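Subject: Re: [cell-safety] Unexpected wrist rotation on the Erkenham cell

Dear list members,

Thank you for the replies received since Wednesday. I answer the question from the Kuster site first, as several other members have raised the same point off the list.

> We run the same Zaleo controller at Kuster and have seen one brief
> stall, which cleared on restart. Could Erkenham confirm whether the
> fault was in the motion software or in the wiring? Our cell is due
> to resume in June and we would prefer not to open the arm housing
> without good cause.

Our finding is that the fault lay in the wiring. During a plate-handling run the wrist turned without a command while the gripper was close to the table. The arm pressed down on the rim of the plate for 700 milliseconds before the force limit stopped it. There was no injury. The plate was chipped and has been withdrawn from use.

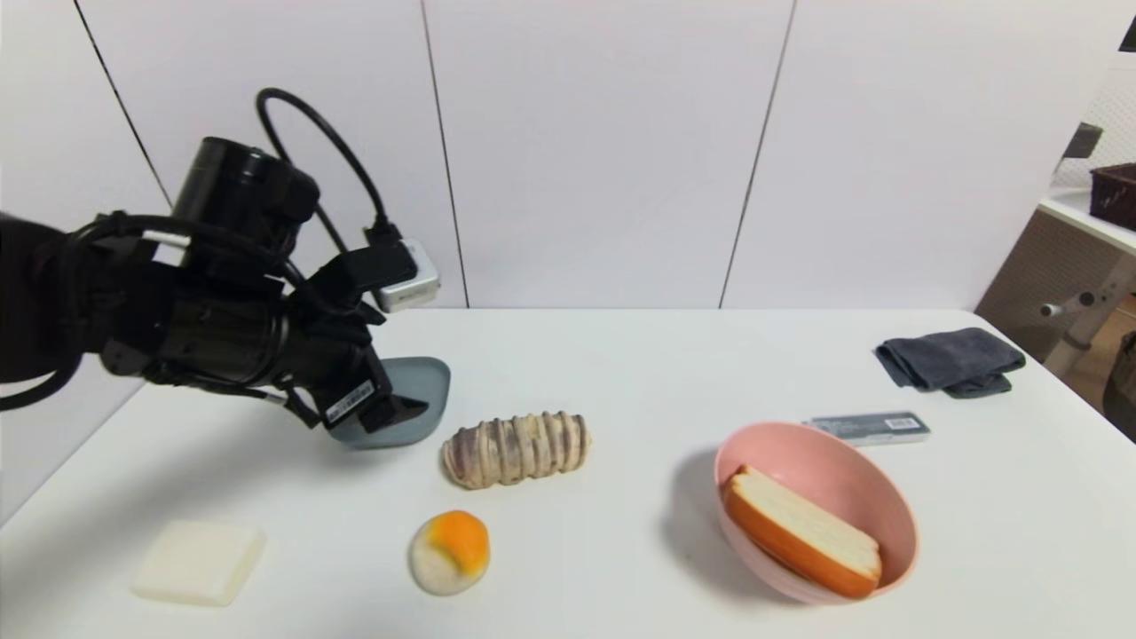
The controller log shows that position readings from the wrist were lost for 554 milliseconds before the movement began. The software held the last good value, then corrected sharply when the signal came back. We were able to bring about the same loss of signal by hand, with the motors disabled, by flexing the cable at its connector. The run of that cable deserves attention at every site. On our cell it loops up over the top of the arm and comes down to the small box at the back edge of the table, so that each low reach towards the plate draws on the loop. The cables wrapped around the forearm were tested separately and no fault was found in them.

The connector had completed 2,270 cycles since it was last inspected. The maintenance schedule supplied to us by Pidwood sets no interval for this part, and we have asked for one to be added.

Until further notice, the following measures apply at Erkenham:

The arm will run at no more than 10 per cent of full speed whenever the gripper is below the height of the bowl rim.

Any loss of position signal, however short, will now cause a full stop – the controller will no longer hold the last value.

Staff may not place or move items on the table unless the motors are disabled at the wall switch.

To the Kuster team in particular: there is no need to open the housing. The connector can be reached from outside. We would, however, ask that the earlier stall be treated as a possible signal loss and that the log be kept. A restart clears the fault record on this version of the controller.

Sites wishing to compare logs may reply to this thread. Please remove access details before attaching files.

Equipment Safety Office
Erkenham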